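Changes to how gift cards and store credit work at Bromlow
2025-10-18
4 min read

We are changing the way gift cards and store credit work on your Bromlow account. Most of the changes are small. If you have a card in a drawer somewhere, or credit left over from a return, please read this one through before you place your next order.

Until now, gift cards and store credit were kept in two separate places. A gift card had its own code, and you had to type the code in every time you used it. Store credit sat under a different tab in your account and could only be used on a whole order. A lot of you wrote to tell us that you had forgotten one or the other was there. From this week, both go into one balance. You will see it at the top right when you sign in, and again on the payment page.

To add a gift card, sign in, open Balance, and enter the code from the back of the card or from the email. You only need to do this once. The full amount moves over right away and the card itself can be thrown out. If you shop as a guest, you can still type in a gift card code at checkout the old way, but anything left on it will stay on the card, so hang on to it.

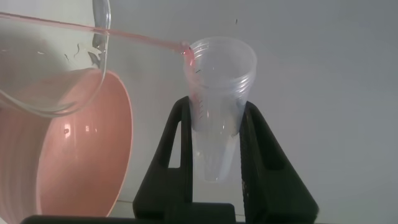

Store credit has already been moved for you. You do not have to do anything. If you had credit on your account on the day of the switch, it should show in your balance with the word "Return" or "Goodwill" next to it, depending on why you got it. Zubaida Chaudhry and Shoaib Rana on our accounts team checked the larger amounts by hand. If yours looks wrong, reply to this email with your order number and one of them will look into it.

You can now use part of your balance on an order and pay the rest by card. You can also choose to save it for later. There is a box on the payment page that says "Use my balance," and it is off unless you check it. We had it on by default during testing and several people spent credit they were keeping for something else.

A few limits apply. The most you can hold in one balance is $500. If adding a card would take you over that, the code will be refused and the money will stay on the card until you have spent some. Gift cards can be bought for any whole dollar amount up to $100. You can buy up to four in one order, and they can go to four different email addresses if you like. Gift cards cannot be used to buy other gift cards.

Gift card money does not expire. Store credit from a return does not expire either. Goodwill credit, the kind we add when a parcel turns up late or something arrives broken, will now run out at the end of February if it is not used. We will send a reminder before that happens. The date is also listed next to the amount on your Balance page.

Returns work a little differently too. If you paid for an order partly from your balance and partly by card, the refund goes back to the card first, up to what you paid on it. Anything over that goes to your balance. Say you return a $53 item from an order where you put $40 on your card. You will get $40 back on the card and $13 in your balance. Card refunds take as long as your bank takes. The balance part shows up the same day we process the return. 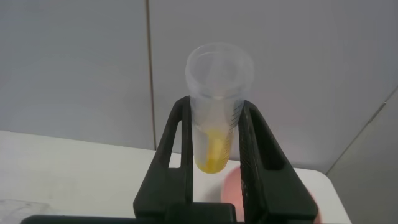 Golden-yellow liquid, bright yellow at the bottom of a cloudy plastic containerPlukeo and Dhanial products are part of the new system, so you can use your balance on either. Ostotau items are sold by Ostotau directly and shipped from their own warehouse, and for now those have to be paid for by card. They are marked on the product page. If you have both kinds in your cart, the balance will only come off our part of the order.

Paper gift cards bought in our store can be added online in the same way as the emailed ones. Scratch off the strip gently, as the print underneath comes away if you use a key. If you can no longer read the code, bring the card to the counter or send us a photo of the front and back. Sylvie Sandhu handles these and can usually look up the card from the serial number on the front.

If you would prefer not to have an online account at all, Razia Warraich at the front desk can print your remaining amount on a slip for you. Slips are good in the store only.

Questions about any of this can go to Pieter Claeys, who is looking after the switch. You can reach him by replying to this newsletter. Please leave your gift card code out of the email. We will ask for the last part of it if we need it.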